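Section 4: Siting the box and fitting the bar handle

Applies to the Comine storage box, plain wood finish, sold with or without the open-topped companion box. Revised June 30, 2018.

Read this section before you open the fixings bag. The earlier Surunon leaflet said the whole job could be done by eye in ten minutes. We doubt it. We have seen too many handles put on crooked by people who believed that leaflet.

4.1 Before you start

You will need a pencil, a steel rule, a hand screwdriver, a roll of blue tape and enough brown paper or matting to cover the working surface. Spirit levels built into telephones are not good enough for this.

Check the contents against the list on the lid of the carton. If the bar handle has more than two standoffs, you have been sent the wrong pack. Quote part 1511 when you ring for another.

Caution: The box is heavier than it looks. Do not lift it by the handle. The handle is there to pull on, whatever the shop told you.

4.2 Marking out the surface

1. Cover the surface and smooth out any creases.
2. Lay strips of tape in one direction, 400 mm apart.
3. Lay a second set across the first. Measure each one. Do not trust the printed pattern on the paper, if it has one.
4. Stand back and look along the lines. They will seem to draw together at the far end. Check with the rule before you pull anything up.

Note: Some people leave out the grid and line the box up with the edge of the table. This assumes the table is square. Ours at Ukham was not.

4.3 Placing the box

1. Set the box down with the grooved face towards you as you fit the handle.
2. It need not fill one square exactly. Sitting across a line is fine, provided the edge of the box runs true to the tape.
3. Push down on each top corner in turn. If the box rocks, look under the paper for grit before blaming the box.
4. Put the companion box, if you have one, behind the main box and leave a gap for your hand.

4.4 Fitting the handle

1. Hold the handle upright against the face, beside the groove and clear of it.
2. Mark both standoff centres. Measure 255 mm up from the base to the lower mark and write the figure down.
3. Drill from the outside with a scrap of wood clamped inside. The claim that a sharp bit makes the scrap unnecessary is not one we would rely on.
4. Start both screws by hand, then tighten them a little at a time.
5. Pull gently. If the handle twists, undo both screws and begin again.

Caution: Do not use the long screws from the older Prydderch kit. They fit the thread well enough and then come through the inside.

4.5 Looking after the top

The top is bare wood and it marks. Wipe along the grain with a dry cloth. We tried some 266 wipes with a popular spray polish and could see no benefit, only a smear. Oil is a matter of taste, and any oil will darken the knots.

Box on the taped grid:
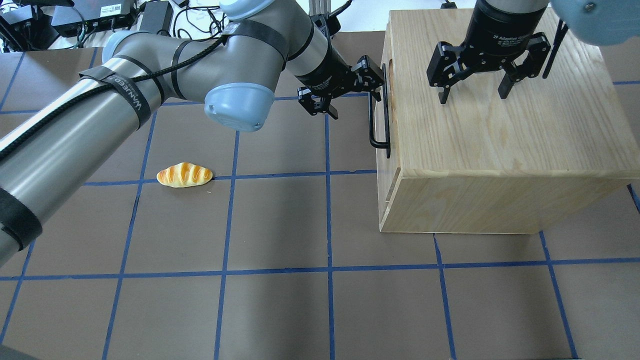
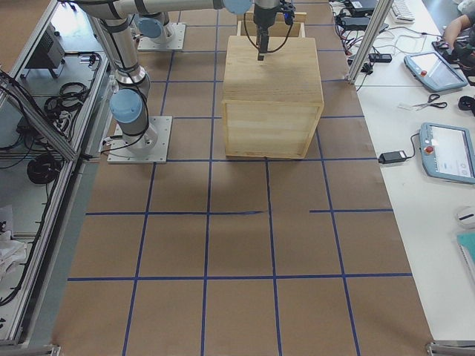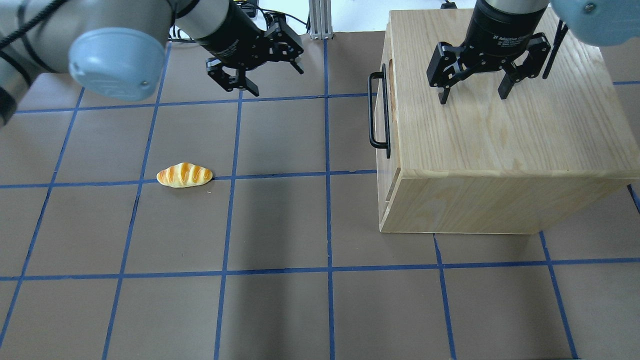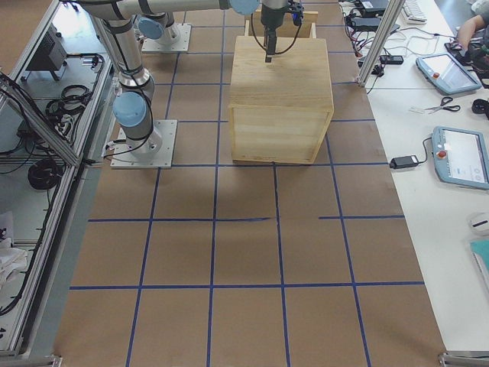 Fig. 4d. Box standing across a tape line, with the open-topped box behind.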